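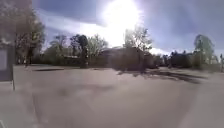

Workshop notebook, plaza survey
Afternoon, sun out after a gray start

Started late because I had left the good tape at Plutik and had to go back for it, and then of course I stopped to talk. Anyway, this is for the paving file and for Roswitha, who asked what I think of the asphalt before she talks to the people at Gekura about the resurfacing.

My first feeling is that the asphalt is better than we've been saying. It is a big plain surface, no markings on it, a little uneven when you look along it, and I walked it slowly twice over (the second time mostly for pleasure, I admit it, the trees are coming into leaf and it's a lovely place to dawdle). The old estimate in the folder says 3,000 for patching and I'd like to know what Detlef had in mind when he wrote it. Detlef, if you read this, please put your working on the next page!

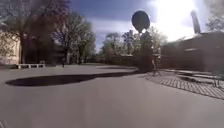
The part I keep coming back to is where the asphalt meets the cobblestones. The small stones run in neat rows and the band bends round so nicely that it would be a pity to cut into it for the drain. I'd go around, even if it costs us up to 45 more in edging. Abdelghani thinks the steps by the brick building will be the harder job and he may well be right, he usually is about steps.

Also want to note the light for Elfriede's drawing. With the sun this low the tall dark piece in the middle, the one with the big round top, throws a long shadow over the asphalt, wide and rounded at the far end and narrowing as it comes back toward the base. She should leave that ground clear in the plan – it's half of what makes the place.

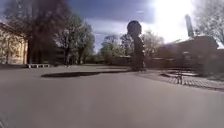
The white bench near the big tree stays where it is, as far as I'm concerned. Peter would like it turned to face the sculpture. I said I'd think about it and I have, and I still like it there. We can argue over coffee.

To do: ask Wolde for the drain levels, sheet 7. Copy the tree notes out of my pocket book before I lose it again. Return tape to Plutik.

Recent entries
Edging samples from Culeo
Drain covers, second look
Notes on the brick steps
October: frost and the cobblestones

This site uses cookies to remember your settings. Accept / Manage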